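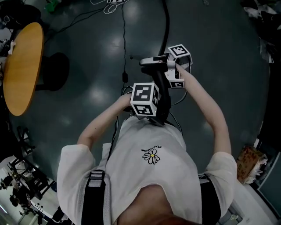 Ottilie Bühler
Technical Editor, Floor Finishes, Aebischer

Grotano Gloss Floor Coating, Dark Teal

Grotano Gloss is a two-part pigmented coating for interior concrete floors in workshops, studios, storage rooms and light assembly areas. Dark Teal is a green-leaning shade with a full gloss finish. Ceiling lights reflect in it as pale patches, and light-colored items set down on it, small parts included, are easy to find against the background.

Finish and color
Gloss only. No matte or satin version is made in this shade. The color is mixed at the plant and should not be tinted on site. Pails from different batches may vary slightly; combine them before starting if the floor will be seen as one area.

Surface preparation
Concrete must be clean, sound and free of curing compounds. Grind or shot-blast to an open surface. Acid etching is not accepted under the Aebischer warranty. Fill cracks and anchor holes with Grotano Filler and sand flush. A gloss finish shows every ridge left underneath, so check the slab with a low side light before coating.

Application
Stir the base, add the full hardener pack, and mix with a slow drill paddle. Do not split kits. Working time in the tray is nearly 37 minutes at normal room temperature and shorter in a warm room. Apply two coats by roller, the second at right angles to the first. Leave 26 hours before foot traffic. Wheeled loads and floor-standing furniture should wait until full cure, as given on the data sheet for your temperature range.

Use with cords and cables
Power cords and adapters may lie on the cured surface. Some soft black cable jackets can leave a faint mark if they stay in one place for months. Test a short length in a corner first, or run permanent cables in a floor channel.

Cleaning
Dust mop, then damp mop with a neutral cleaner. Dust and footprints show more on dark gloss than on gray or beige. Do not use wax or acrylic polish. Scuffs from shoe soles come off with a white pad and water.

Slip resistance
The standard finish is intended for dry areas. For entrances and wash areas, order the version with fine aggregate, which lowers the reflection noticeably.

Supply
Sold as a kit of base and hardener. Filler and aggregate are ordered separately. Store above freezing. Sample chips in Dark Teal are available from the Lernanwood warehouse; ask for Bilal Hamdan.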